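Newsletter > Winter Issue > Workshop Projects

Filed under: Builds and Benches

January 2024 | By Oddur Mikkelsen

The arm on the back bench at Tirndale has a wrist camera now, and it works well enough that we have started giving it jobs. Members who were at the last open evening saw it with the old camera on a pole beside the bench. That setup was fine until the arm reached forward and blocked its own view, which it did on nearly every pick.

Vangelis Raptis drew the new mount. It clamps to the wrist just behind the gripper and holds a small camera board at a fixed angle, so the fingers stay at the bottom of the view. The first two versions were printed too thin and flexed when the arm stopped quickly. The third has a rib down each side and weighs 85 grams with the screws in. We used the black filament left over from the Niltholm sign, and there is enough on the spool for one more if somebody knocks this one off.

The cable took longer than the mount. It has to follow the wrist through a full turn without catching on the elbow, and the clips we had were too small. We ended up leaving a loose loop at the forearm and tying it at two points. Please don't tighten those ties. They look sloppy but the slack is needed.

With the camera in place we moved on from wooden blocks to things people carry in and out of the shop. The current task is unpacking a bag. Blocks all look the same from above, but a bag has handles that flop over the opening, soft sides, and whatever was put in it lying at odd angles.

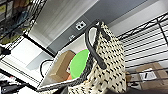

Wrist camera view of the checked tote, with a cardboard box and a green disk-shaped item at its mouth.

The handle is the main trouble. The software we are using, a small package Vangelis wrote and calls Faltska, looks for edges it can close the fingers on, and a dark handle against a light weave is a very strong edge. In the first batch of 27 tries the arm went for the handle seven times. He has since added a step that lets you mark an area to leave alone before the run starts. It's a manual step and a bit clumsy – you drag a shape on the laptop with the mouse – but it gets us moving.

Thin items standing on edge are the next problem. The gripper comes in from above with its fingers open, and if it is turned the wrong way one finger lands on top of the thing it's meant to hold. We want the wrist to rotate before it descends, and that part isn't written yet.

We also need softer fingertips. The rubber pads from the Athanasiadis kit are hard and slide on cardboard. I have a sheet of silicone at home and will cut a few sets to try. If you have poured your own pads and know a good mold shape, talk to either of us.

Spending so far is 300 dollars out of the project fund, nearly all of it on the replacement elbow motor and the camera. Nothing else big is planned before March, when we'd like to have the bag task running from start to finish with one person watching.

A few bench rules while the arm is set up. Keep the stop button on your side of the table when you run it. Park the arm before you unplug the laptop. The camera focus ring is set and has a dab of glue on it – leave it alone, please. Log your runs in the notebook, failed ones too, with the speed setting next to each.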